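Dunthorpe workshop opens its cup-handling recordings to outside groups

September 25, 2025

A small workshop in Dunthorpe has released 1,239 recordings of a robot arm handling ordinary kitchen items, and says any school or company may use them to train its own software at no charge.

The collection goes by the name Oven, after the bakery that used to occupy the building. It was put together by Vollolholm, a firm that builds sorting equipment for commercial kitchens. Work began in July, when two operators started guiding an arm by hand through simple jobs such as picking up a cup, turning it over and setting it down in a different spot.

Each recording covers one attempt. It holds the video from the wrist camera, the position of every joint and how far the gripper was open. A learning program is then given the whole set and left to work out which movements go with which views.

"People ask why we don't just write the instructions ourselves," said Þórey Briem, who runs the project. "We did that for years. It worked until someone put the cup down on its side."
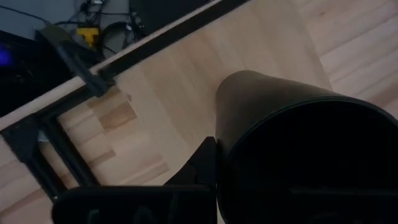 Vollolholm spent most of the summer on cups, and Briem said they are harder than they look. A cup can be taken by the rim, by the body or from the closed end, and each of those calls for a different approach from the arm. Dark ones caused the most trouble in early tests. With a black cup between black gripper fingers, the pale wood of the tabletop is what sets their outlines apart, and the inside of the cup gives the camera very little to go on. Briem said the first version of the program often closed its fingers too early on such cups, so the operators went back and recorded more of them.

Of the full set, 600 recordings are of cups. The rest cover bowls, lids, serving spoons and small storage tubs.

Tuncay Avcı, one of the two operators, said the job took some getting used to. He was told in his first week to stop being so tidy. His early recordings all began with the arm in the same place and the cup standing upright, and a program trained on them could do little else.

"Now I start from wherever," Avcı said. "If I miss, I go back and try again, and we keep the miss in there too. They want to see how you get out of it."

Failed attempts are kept and labeled as such. Sibusiso Chauke, who checks the recordings before they are added, said he throws out only those where the video dropped or the joint readings did not line up with the picture. He watches each one from start to finish at normal speed — a slow way to do it, he said, but he has not found a quicker check he trusts.

The recordings are stored in a format called Dursun, which Vollolholm wrote for its own machines. That has drawn some complaints. Cyril Crabtree, who teaches an evening course in automation and got early access to the set, said his students needed most of a class just to get the files open.

"Once we were in, it was good material," Crabtree said. "The labels are clear and you can tell somebody has looked at them. I'd like to see a plain export, though."

Mervin Charbonneau, the firm's software lead, said a converter is being tested and will be posted alongside the files when it is ready. He did not give a date.

Vollolholm plans to add recordings with glassware next. Clear objects were left out of this release after the operators found that reflections from the ceiling lights changed too much between morning and afternoon sessions. New blinds have been ordered for the workshop windows, and recording will pick up again once they are fitted.

Groups that want the files can request them from the Dunthorpe office. Users are asked to credit the collection by name and to report any recordings with wrong labels.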